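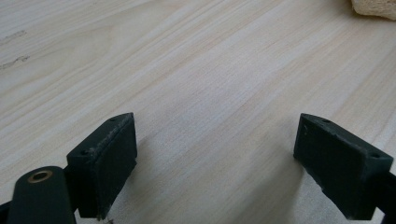 Pale wood tables are hard to keep looking new, and the people who sell them don't always say so at the counter. A dark walnut top hides a week of breakfasts. Blond wood shows tea, pencil, newspaper ink and the rubber feet of a toaster. Most of what it shows is small: a couple of grayish smudges near one side, one a faint streak and the other more of a scuff, on a top that is otherwise clean. A soft sponge, pale yellow or any other color, is the right thing to reach for first.

Jovita Serrano has refinished tables in Jiltbridge for 11 years. Her shop is behind the old feed store on Erberg Street, and most of her work in the last few years has been on light tops with a matte or satin finish. People bring them in after going at a gray mark with a scouring pad.

"The mark was nothing," she says. "The shiny patch where they scrubbed is what I have to fix."

A matte finish is dull because its surface is very slightly rough. Rub one spot hard enough and it gets smoother than the wood next to it, and the patch catches the light from across the room. Serrano charges $305 to strip and recoat a kitchen table for four, and she would prefer that customers spent the money on something else.

Her routine starts with a dry cloth to get rid of crumbs and grit. Then a sponge, rinsed in lukewarm water and squeezed until it no longer drips, with one drop of dish soap. She wipes with the grain, end to end, including the parts that look clean. A second pass with plain water takes off the soap, and a cotton towel dries it. If the mark is still there, she lets the table sit overnight and does it again.

Dirt usually comes up by the second try. Wear doesn't. A scuff that has gone through the finish feels different under a fingernail, and washing won't change it. On an oiled table, a little of the same oil rubbed in with a rag may be enough. On a lacquered one, she suggests leaving it alone until there are several to fix at once.

Walid Geagea, who runs the Ondano furniture store across town, keeps a bleached ash table by the register and lets customers write on it. He washes it every evening. After 7 years it has plenty of faint lines, and he says people ask to buy it more often than they ask for the new ones upstairs.

Both of them advise against vinegar, and both say to throw the sponge out once it has been used on a pan.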